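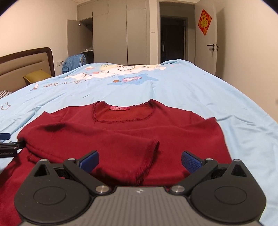 Winter Clothing Drive, Sorting and Folding Group
Minutes of the December meeting, held at 7:15 in the evening in the upstairs room at Hedel

Present: Carola Haberkorn (chair), Gerd Hollmann, Anneliese Schmieder, Rainer Böttcher
Apologies: Joscha Steinbach
Minutes taken by: Rainer Böttcher

1. Minutes of the last meeting
Approved with one change. Gerd did not "welcome" the new labeling system. He said he would wait and see, and asked that it be written that way.

2. Stock
Anneliese reported nearly 400 items in the back room, of which 84 are long-sleeved tops. Gerd asked whether that figure included the bags from Jeromar that have not been opened. It does not. He asked what the use of a figure was if the bags were left out of it. Carola said the bags would be opened before the next meeting. Gerd pointed out that the same was said last time.

3. Folding method
Carola went over the method again: garment flat on the bed, neckline pointing away from you, sleeves bent inward over the front, then the body folded up from the hem. The dark red top with the ruffled neck trim was the one discussed.

Gerd does not believe one method can cover everything. A plain sleeve will lie flat, but a frilled, gathered cuff makes a lump wherever it ends up, and on the red top it ends up near the middle. Add a fleecy lining and the pile leans. Anneliese said her piles do not lean. Gerd said he had seen them.

There was some back and forth over whether the sleeves should go straight across or on a diagonal. Anneliese folds on the diagonal. Carola has no preference so long as the label at the back of the neck can be read without unfolding the whole thing. Rainer remarked that the lettering on many of these labels is hard to make out anyway, folded or not, and doubted it was worth arranging the fold around it.

Agreed: sleeves inward, either way, neck label left showing. Gerd abstained.

4. Lined and unlined tops
Proposal from Joscha, sent in by note: keep fleece-lined tops in a separate pile, as families ask for them first. Gerd wanted to know how the lined ones would be told apart once folded. Anneliese said you look inside the neck opening. Gerd accepted this for wide necks and did not accept it for turtlenecks. Trial to run until the next meeting, wide necks only.

5. Storage boxes
The quote from Meinecke is for 66 boxes at a total of 300. Carola thinks this is fair. Rainer thinks the boxes look thin and would like to see one with something heavy in it before any money is spent. Maltunik has not answered two messages - Gerd takes that as their answer.
Action: Rainer to ask Meinecke for a sample box.

6. Other business
Anneliese asked again for a second bed or a proper table to fold on. Carola will ask downstairs. No one was hopeful.

Meeting closed at 8:40. Bags from Jeromar to be opened by Anneliese and Gerd.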